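Oct 5, 2010
Table finishing, Clarkden workshop

Back on the big table today and I'm so pleased with how it's coming along! Stripped the old varnish off in August, then it sat under a sheet while we argued about oil versus wax. Oil won.

Sanding

Went over the whole top with 120, then 200, always with the grain. The pad on the Dornach sander is nearly worn through, so please order more before starting the benches. 22 discs left in the drawer, mostly coarse. Wiped down with a damp cloth between grits to raise the fibres and let it dry before going again. The second pass made a huge difference, it feels like paper now.

Oil test

Did four patches on the offcut with the Stonberg oil, thinned and unthinned. Thinned is lovely, it keeps the pale colour. Unthinned goes too yellow for me (might suit the Lau shelves though, worth a try). 370 ml left in the tin, enough for two thin coats on the top if we don't slosh it about.

Looking at the grain

I could stare at this all afternoon. Fine straight lines running on the diagonal, then those soft wavy streaks and a few darker bands wandering across. The light bleaches out the middle so you have to move your head to check for scratches. There's a faint thin line at one side, pencil or a seam, I can't decide. Try a rubber on it before any oil goes near.

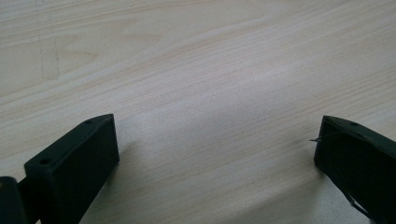
Still to do

Rubber on the line, see above.
Underside, one coat only.
Edges by hand with 240, the machine rounds them over.
Rags outside flat to dry, NOT in the bin.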